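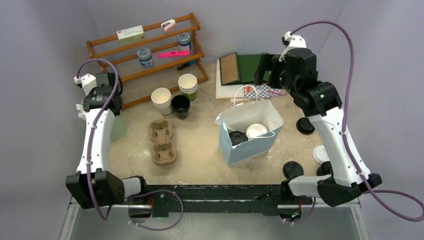

Ticket 348
Queue: Takeout packing
Status: Open, waiting on supplies
Reported by: Sakitz counter
Handled by: Marites Tan
Subject: Cups tip over inside paper bag, handle pulls to one side

Reported problem
Two-cup orders packed in the small paper bag arrive with one cup leaning against the side and the lid lifted along one edge. Customer complaints began in August. The counter asked whether the lids are defective and whether the Aklow bags should be replaced with a wider size.

Supplies on the packing table
Light blue and white paper bag with cord handle. Molded pulp carrier, brown, two slots. Paper cups, printed and green band. Black cup. Loose lids. The carrier was on the table and not in the bag when I started. A cup and a black lid were already inside the bag.

Log

9:40 a.m.
Checked lids first. Pressed one onto a green band cup, filled the cup to the usual line with cold water and turned it on its side over the sink. No leak. Repeated with a second lid from the same sleeve. No leak. Lids ruled out for this size.

9:55 a.m.
Tried a lid on the black cup. It sits on the rim but does not click. Counter says the black cups came from Hegde as a substitute and were put in the same stack as the others. Asked them to keep the two apart until the matching lid size is confirmed.

10:10 a.m.
Packed two filled cups straight into the bag, no carrier. Lifted by the handle and walked to the door and back. One cup leaned over at the first turn. Fault reproduced.

10:20 a.m.
Same test with the carrier in the bottom of the bag. The carrier goes in only if the bag is opened all the way and the base is pushed flat by hand. With the base flat, both cups stayed upright. With the base still creased, the carrier rocked and one lid touched the side of the bag.

10:35 a.m.
Looked at the handle. If only one side is picked up, the mouth of the bag pulls out of shape and the load shifts. Both loops need to be brought together before lifting.

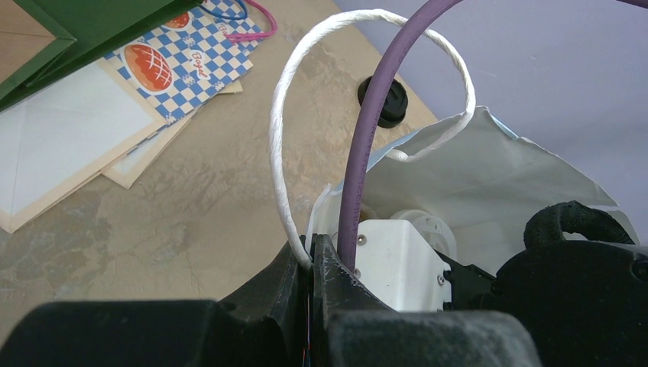

Handle loop and open mouth of the bag, close up.

Cause
Carrier left out of two-cup orders. Base of bag not opened flat. Black cups used with lids that do not fit them.

Fix applied
Carrier goes in first, then the cups, lids pressed down all the way around before loading. Card with these steps taped up at the counter. Black cups pulled from takeout use.

Still open
Lid size for the black cups. Message sent to Hegde, no answer yet. Carrier stock is down to 11, and 80 more are on order. Wider bag not needed at this point. Sakitz to report any further spills under this ticket number.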